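To: menddale-list
From: Mirjana Papadopoulos
Subject: Re: [menddale] Varghese demo – worth the trip?

Quick one before my train, sorry for typos. Went to the Varghese open day in Werkow with the Zusum people. The folding part first, jeans on a bed:
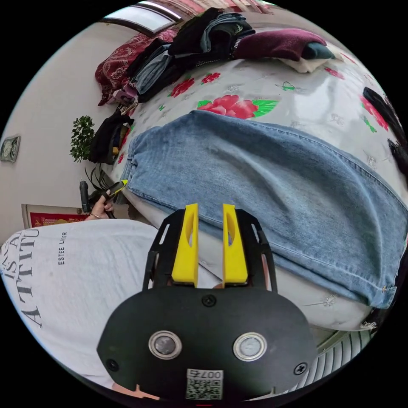
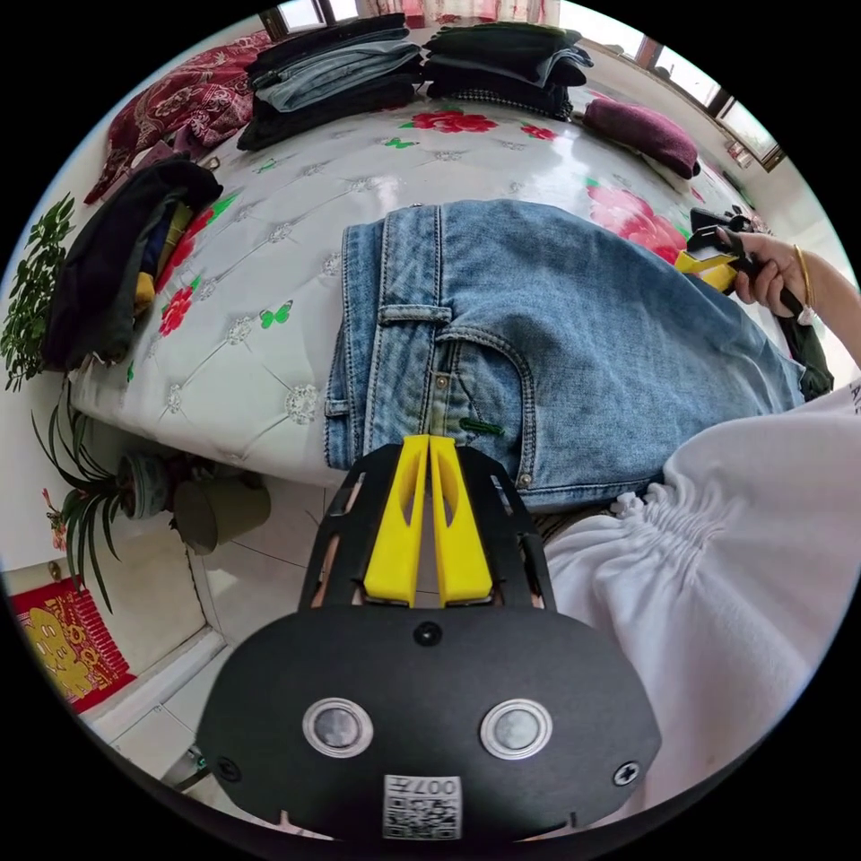
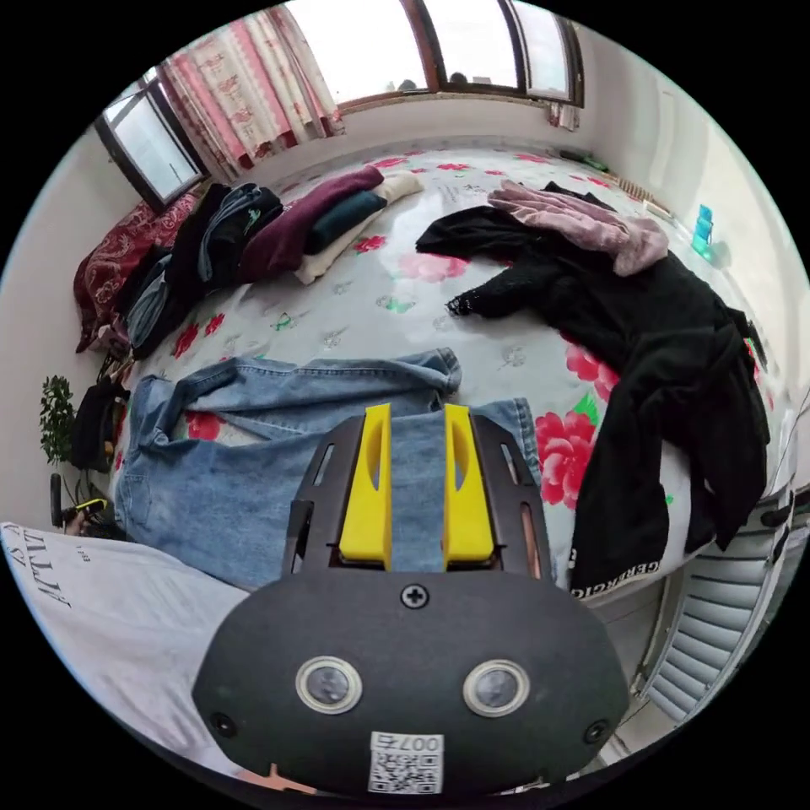 Jeans on the bed, yellow-finger grippers, Varghese demo

Fredy Usuga wrote:
> Did anybody get to the open day? I have 5 places left on the
> February minibus and people keep asking me if it's worth it.
> Mainly want to know:
> - is it a robot folding or a person holding the tool
> - do they let visitors try
> - how long to allow
> Last year's was mostly slides, and I don't want to drag
> everyone out for slides again.
> Fredy

Person holding the tool. Hand-held grippers, two yellow fingers, no arm. The recordings are for training later on, they have 115 hours so far and want a lot more. If your lot expect a robot walking around with a laundry basket, tell them now.

Visitors can try, yes. Groups of 7 max, one at a time at the bed. I had a go and was terrible at it. Corners of the waistband are the hard bit – you pinch one layer and get both, or niether. Shirts are meant to be easier, didnt get to those.

Slides: 9. Short ones. Then straight to the bed. Q&A was good, somebody from Zusum asked about stretchy fabric and got a proper answer, will type up my notes when I find them.

Allow a full morning. Doors are at the side of the building, the front buzzer doesn't work. Coffee is bad, bring your own.

I'd go again. Put me down for a seat if there's one left – but not the back row pls.

Mirjana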